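Jaka Mobile Mechanics - Frequently Asked Questions

Questions we get most, short answers. If yours isn't on here, call or use the booking form.

Do you come to me?

Yes. Home, office lot, apartment garage if the clearance is OK for the van. We cover all of Draravley and out to 18 miles past the city line. Further than that, call first, sometimes we can and sometimes we can't.

What can you do in a driveway?

Oil and filters, brakes, batteries, belts, starters, alternators, plugs, most sensors. Diagnostics on anything with an OBD port. No transmissions, no head gaskets, no exhaust welding. Those go to the shop on Choi Street.

Do I have to be there?

Only for the keys. Leave them at your front desk if you have one, lots of office customers do. Tell the desk our name and your plate number. 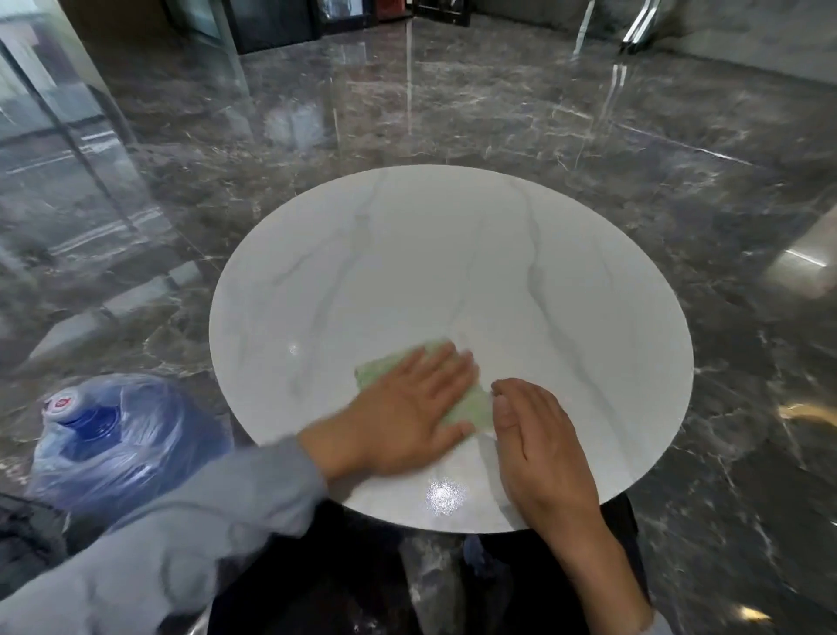
If the desk won't hold keys then somebody has to meet us. We can't work on a locked car and we don't take keys left on a tire. Sorry, insurance.

How much is a call-out?

$28 inside Draravley. Comes off the bill if you go ahead with the work. Doesn't come off if you only want the codes read.

How often should I change my oil?

Depends on the car, check your manual first. Older engines that do mostly short trips, we like 4000 miles. Newer ones on full synthetic go a lot longer. If you lost the manual give us the VIN when you book and we'll look up the interval for you.

My battery is dead right now. How fast can you get here?

Same day if you call before 10 in the morning. After that it's whoever has a gap. Have the year, make, model and engine size ready, we carry the common batteries but not all of them. Start-stop cars need a different type so please say if yours has it.

Can I supply my own parts?

Yes but then we warranty the labor only. Wrong part in the box = you still pay the call-out. Check the part number twice, brake pads especially, the same model year can have two different calipers.

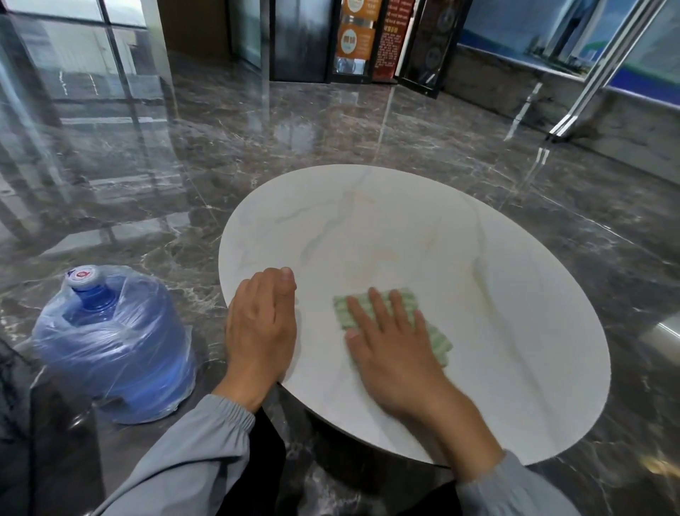
Draravley, September

Update to the winter tire question, as people are already asking. We don't mount tires in the van. We do swap complete wheels, so if your winters are already on rims, fine. If they aren't, bring everything to Choi Street. Storage racks fill up early so book the rack when you book the swap.

What is the Tonix plan?

Our yearly service plan. Two oil changes, one brake inspection, one battery test, no call-out fee on any of it. Runs twelve months from the day of the first visit, not from when you paid. You can move it to a different car once if you sell yours. Can't be moved to a different owner.

Does the plan cover diesel?

Light diesel pickups yes, with an extra charge for the oil becuase they hold so much more. Anything bigger, no.

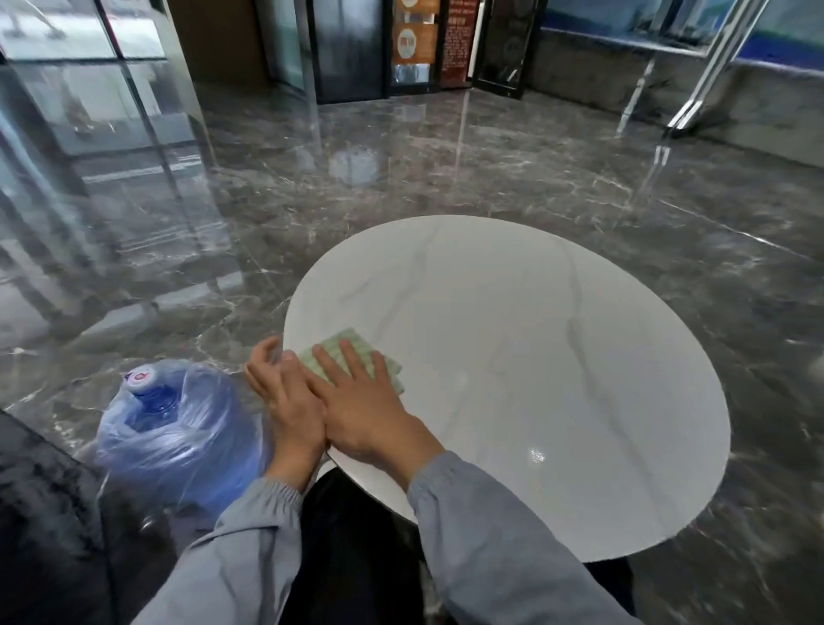 Photo: Jaka Mobile Mechanics

Will you work in the rain?

Light rain, yes. Heavy rain, no brakes and no electrical unless there's a roof. We'll text you and move it to the next open slot, no charge. Same for ice on a sloped driveway.

What about the old oil?

Goes back with us. Old batteries too, and the core charge is already taken off your price so there's nothing for you to return.

How do I pay?

Card in the van or the link in your text. Checks from business accounts only. No cash, the techs don't carry change.

I need to cancel.

Text us the evening before, no fee. Same morning we keep the call-out. If the van is late and you cant wait, thats on us, you pay nothing.

Prices on this page last checked 2022-10-08. Parts prices move so the written quote is the one that counts.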